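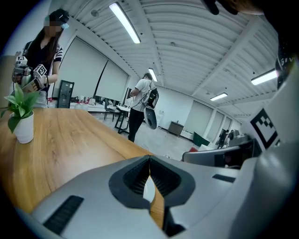 My table, Saturday.

Forum > Home & Household > Furniture
Thread: Coasters. Am I the villain?

imby_mornings
I bought a wooden table from Harms in November. It cost $921, a number I can recite in my sleep and sometimes do. Before this I owned a folding table, and you could have landed a helicopter on it for all I cared.

Now I have coasters. I have 11 of them. Last weekend my sister-in-law put down a glass of iced tea with a coaster four inches away, in plain sight, and I slid the coaster under the glass while she was still holding it. She says I've become a person. She didn't say what kind.

So is this normal, and does it wear off?

dovetail_dan
It wears off with the first ring. Mine lasted 2 weeks. My brother, hot mug, big white circle. I was sick about it for a day and then I was free. I recommend getting it over with.

Efua Aryee
Please don't take up Dan's religion. What finish is on it? If it's oil, you wipe on more oil and get on with your life. If it's lacquer, heat is the thing to worry about, and iced tea will mostly just sit there looking guilty. Ask Harms. They must have an email address.

imby_mornings
The tag says "natural protective finish." I wrote to them and got back a link to the tag.

kettle_and_co
I'm with the sister-in-law. A table is for putting things on. If I have to look for a special little mat before I can set down my drink, I'm going to drink it standing up in your kitchen and talk about you.

Svenja Reuter
You'd be doing that anyway, kettle.

My grandmother kept a pad, a plastic sheet and a lace cloth on hers for 17 years. When she died we took it all off and found a gorgeous table none of us had ever met. The plastic had stuck in one corner. I use coasters and I don't use plastic, and that's as far as my philosophy goes.

dovetail_dan
See, that's my point. She protected it for whom?

Svenja Reuter
For me, I guess. I have it now and it looks great. Thanks, Oma.

Efua Aryee
Quick test for the finish: one drop of water on the underside, ten minutes. If it beads up, there's a film on there or the oil is in good shape. If it soaks in and goes dark, it's thirsty. Underside, please. I once told someone this and didn't mention the underside.

kettle_and_co
What happened?

Efua Aryee
A dark spot, and a phone call.

luvanar_lou
Does anyone use the Nusinix wax? My neighbor loves it but my neighbor also loves leaf blowers.

dovetail_dan
I've used it. Smells like an orange that went to law school. Fine on a bookshelf, but I wouldn't put it on something you eat off. It went gummy on me by summer.

Efua Aryee
Disagree, it goes gummy if you use too much. Thin coat, wait, buff. Dan applies everything like he's frosting a cake.

dovetail_dan
I do frost a good cake.

imby_mornings
Did the drop test, lying on my back on the floor with a flashlight and a teaspoon. It beads. I'm told this is good news, and I felt good for the rest of the evening.

Then I put my own coffee down without a coaster. No mark. I haven't told my sister-in-law and I'd like it to stay that way.

kettle_and_co
What's her username?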